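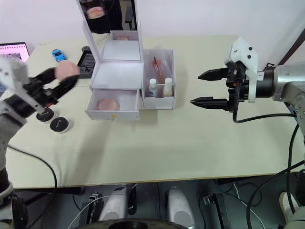
Report No. 4 – Page 1 of 3

Henton Family Food Program
Progress Report to the Nolevura Fund
Submitted 26/04/2020

1. Purpose of this report

This report covers the second half of the grant period. It describes the work carried out under the family meals grant, the changes made to the delivery plan, and the use of funds to date. The earlier reports dealt with the hiring of staff and the setup of the teaching kitchen at Henton, and those matters are not repeated.

2. Work completed

The program set out to help families with children in elementary school plan and prepare an evening meal together at least twice a week. Sessions were held at the Henton and Mangundap sites. Each session lasted 40 minutes, with time afterward for families to pack up a portion to take home. The original plan called for a full hour, but parents of younger children told us that this ran too close to bedtime, and the shorter format was adopted at both sites.

A total of 20 recipes were tested and placed in the family recipe book. All can be made with one pot or one baking pan. Recipes that called for a blender or food processor were removed after the first round of testing, as many households did not own one. The bean and squash stew and the oven-baked rice were requested most often. The lentil patties were less popular at Mangundap and have been rewritten with a milder seasoning.

The program also printed 3,000 copies of the weekly meal planner. Most were sent home through the schools. The remaining copies are held at the Henton office and will go out with grocery parcels.

3. Changes to the plan

In-person sessions were suspended in March at both sites. Staff moved to telephone support and a printed lesson sheet, which is mailed with a small packet of dry ingredients. Return of the comment cards has been slow – fewer than half the families have sent one back – and staff have begun calling households directly.

The opening of a third site at Jirkimel has been postponed. The lease on the kitchen space has been signed, and the landlord has agreed to delay the first payment. We now expect to open in September, subject to local health guidance.

4. Use of funds

Spending on ingredients was lower than budgeted due to the suspension of sessions. Spending on postage and printing was higher. We request the Fund's approval to move roughly $4,000 from the site supplies line to the mailing line. No change to the total award is requested. A revised budget is attached as Appendix B.

5. Matters outstanding

The child-size aprons and safety knives ordered for Jirkimel have arrived, but the second oven has not, and the supplier has given no firm delivery date. The Spanish version of the recipe book is with the translator. The food allergy notice on the lesson sheet needs to be printed in larger type before the next mailing.

The next report will include the results of the family survey and a final list of equipment purchased for all three sites.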